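Notebook, cable bench, Allden room
2 May 2019
Fault: right arm does not stop when the wrist picture is bad

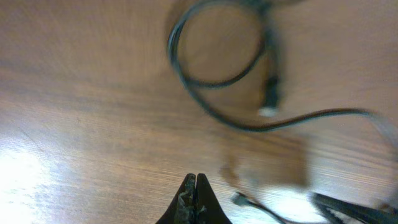 The arm made an unplanned move during the cable task this morning and I pressed the red button. I write down what I know before I forget the order of it. The task was the usual one from the Urico list: go down to the table, take the cable by its plug, lift, put it into the holder. The arm went down too fast and to the wrong place, and the fingers were closed when they should have been open. The wrist picture I kept from run 58 has the same trouble in it: the looped cable is doubled along parts of its length, the plug is soft, and the fingers are pressed together with nothing between them. With a picture like this the plug finder should say "I do not see well" and the arm should wait. It gave a position with high confidence and the arm obeyed.

Nothing is broken and no person was near the arms. The left arm was parked and did not take part.

What I found in the log:

The finder gave a plug position in every cycle, also in the blurred ones. In the worst part the position jumped 20 mm between one cycle and the next. The controller has a limit for jumps, but the limit was written for the old slow program and it is checked only at the beginning of a move. Once the move has started, any new position is accepted. I think this is the real fault. The blur only made it visible.

The second thing is error 1618 from the gripper. It came twice, both times before the fast move. The Gremisico manual says only "command refused, see state", and this does not help me much. My guess is that the open command was sent while the gripper was still busy with closing, so it was refused, and our program did not read the answer. It went on as if the fingers were open. I could repeat this by hand -- send close, send open very quickly after it, and the same error comes.

What I am not sure about:

Whether the glare at the left of the table makes it worse. In the same picture the wood grain is almost gone in that corner. I moved the lamp and ran the finder again without the arm. The result was a little better, but the cable was also lying differently, so I cannot compare properly. It needs to be done again with the cable taped down.

Also whether the finder changes its mind between two connectors. There is a smaller light grey one on a thin cable to the right of the fingers, and the finder was trained with one plug on the table only. One of the jumps goes in that direction. The other ones do not, so it cannot be the whole explanation.

The rubbing marks on the inner faces of the fingers I have put on the list to look at. I do not think they have to do with today. If the pads are thin the grip will slip, but today we did not come so far as to grip something.

Changes made after lunch:

Jump limit is now checked in every cycle. If it is passed, the arm holds its position and asks for a new picture. After three bad pictures it goes up slowly and stops.

Program waits for the answer of the gripper before any downward move. If the answer is an error, no move.

Speed near the table set to the lower value until further notice. Please do not put it back, even if the runs become boring.

Exposure time of the wrist camera is shorter now. The picture is darker, but the edges are better. It is possible that the finder needs new training for this, I did not check.

I ran the first two changes with the arm lifted high and a cardboard box in place of the table. With false jumps put in by hand, it held every time. With the gripper answer blocked, it did not go down. I have not yet tried with the real cable at normal height, and I would like a second person at the button when we do it.

One more remark about the red button. It worked, but it stands behind the monitor and I had to reach around. It must be on the front edge, like in the Long room. I have moved it for now with a clamp -- the wire is a bit short, so do not pull the table away from the wall.

Still open: write to Urico about the jump check, because their copy of the program is the same as ours and was last changed in October. Ask Gremisico for the full list of states. Look at the pads. Repeat the lamp test.

Log and pictures are in the folder for run 58. The runs before it I did not look through yet.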